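Sidewalk Trading Permits and Small Food Businesses in Brerkville

Project report, Urban Policy Studio. Hằng Ung and Ngân Lưu
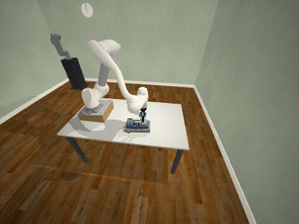 1. Introduction

In August the Brerkville licensing office changed the way it handles requests from cafes and bars to place tables on the public sidewalk. Before the change, an owner filed a one-page form and received a seasonal permit. Under the new procedure, any furniture that stays out overnight is treated as a fixed use of the street, and the owner must file a site plan, proof of insurance and a notice to adjoining properties.

This report examines how the procedure affects businesses of different sizes. It does not assess whether sidewalk seating is desirable in general.

2. Data

The main source is the public permit register, which lists every sidewalk application by address, applicant, date of filing and outcome. The version used here was downloaded on 2021-12-31 and holds 1,637 entries. Entries with no outcome recorded were kept in the file but left out of the comparison of processing times.

The register does not record floor area or number of employees. Business size was therefore taken from the local business tax list, matched by address. Where an address had two tenants, the match was checked by hand against the name on the storefront.

We also interviewed nine owners on Jodton Street and Vida Square. Interviews followed a fixed list of questions and were written up the same day. Owners are not named in this report.

3. Method

Applications were divided into those filed before the change and those filed after it. For each group we compared the share approved, the share withdrawn and the time from filing to decision. Withdrawn applications were treated as a separate outcome, as the register does not give the cause of withdrawal.

Street width was added as a control. The rules require a clear walking path between the furniture and the curb, and many older blocks near Vida Square cannot meet this at any table size. Without the control, refusals on these blocks would be counted as an effect of the procedure.

4. Results

4.1 Outcomes

The share of applications approved fell slightly after the change. The share withdrawn rose more clearly, and the rise was concentrated among single-location businesses. Chains with an office that handles permits showed little difference between the two periods.

4.2 Processing time

Decisions took longer in the second period for all sizes of business. The delay was greatest where the site plan was returned for correction. The register shows 17 applications returned more than once, most for a missing dimension or an unmarked utility cover.

4.3 Interviews

Seven of the nine owners had prepared the site plan themselves. The two who paid a drafter both had outside help with other filings as well. Several owners said that the fee was less of a problem than the neighbor notice, which must be signed and returned before the file is opened. One owner on Jodton Street had bought stackable chairs and now takes them in at closing, so that no permit under the new procedure is needed.

5. Limits

The second period is short and contains no full summer season. Seasonal demand may account for part of the change in withdrawals. The interview group is small and was drawn from two locations only. Businesses that never applied do not appear in any of the sources.

6. Recommendations

The office should publish a sample site plan with all required dimensions marked. The neighbor notice should run at the same time as the review of the plan. The register should include a field for the reason an application was withdrawn.

A follow-up covering the Jiditz district would need a separate match to the tax list, as its addresses were renumbered and the old numbers are still used in the register.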